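Speaker notes – rules for collecting hand-held gripper demonstrations in people's homes
Driltimow workshop, 2023-04-06
40 minutes including questions

212 views | 5 comments | 16 shares

Start with the title slide up and wait for the back rows to settle. Say the handout is on the table by the door and has the full rule sheet, so there's no need to photograph the slides.

Slide 2. Why we wrote anything down. When we began at Pratedell there were no house rules. Each collector had their own way of holding the tool, starting a take and ending it. By March we had 3000 takes and 216 of them had to be thrown out. Most of the bad ones were clothes and bedding. Give both figures slowly, as people asked for them to be repeated last time.

Slide 3. Consent. The householder signs before the tool comes out of its case. The form names the rooms. If a room isn't on the form, we don't go in, even if the door is open and they wave us through. Post, prescriptions, school letters and screens are put away by the householder. Collectors don't move private papers themselves. Pause here, there is usually a question about family photos. Our rule is to ask, and to blur afterwards if there is any doubt.

Slide 4. Before the first take. Wipe the finger pads. Open and close the fingers fully, twice. Check the pivots for play. Clean the lens. Write down which lamps are on and leave them alone until the task is finished. A changed lamp means a new session number.

Slide 5. Cloth. Spend the most time on this one. The fingers go out to full width before they get near the garment. Approach slowly and take hold of a hem or a seam where you can. With denim the folded hem gives the pads something thick to close on, and a pinch in the middle of a panel tends to slide. Keep the camera's view of both pads for as long as possible. Your free hand stays out of it. If you have to help with the free hand, the take is marked as assisted and goes in a separate folder.

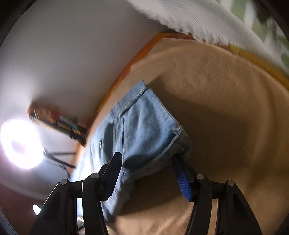

One collector wrote back on the draft that the hem rule is fine for jeans but too strict for knitwear, where pulling on an edge stretches it, and asked whether the sheet could say "thickest part" instead. We talked it over and kept "hem or seam" for woven cloth. Knitwear now has its own line, and it says to gather a fold first. Read that line out from the handout.

Slide 6. Speed and motion. Move at the pace you would use to pass someone a full mug. Fast wrist turns smear the picture and the tracking drifts. If you notice you have rushed, finish the movement, end the take and mark it. Don't stop halfway and carry on, as that gives us a pause in the data that means nothing.

Slide 7. Failed grasps. Keep them. A dropped sleeve is useful provided it is labelled as a drop. What we can't use is a drop labelled as a success. Ondalent, who check our labels, send back any batch where the label and the last second of the take disagree, and the whole batch is then looked at again by a person.

Slide 8. Looking after yourself. Five takes, then put the tool down and shake your hand out. Cables and stand legs are the main trip hazard, so look where they run before you walk backwards. No collecting on stairs. No standing on beds or chairs to get a better angle.

Slide 9. What we still haven't settled. Pets coming in during a take. Whether two collectors may share one session. How long raw footage is kept after the labels are signed off. Say plainly that we don't have answers and would like to hear how others do it.

Last slide. Contact address and the version number of the rule sheet. Leave it up during questions. If the projector is slow, skip slide 6 and refer people to the handout.

Related items
Driltimow workshop: full programme
Labelling drops and slips – notes from Ondalent
Consent form template, Pratedell version
Cleaning and storing finger pads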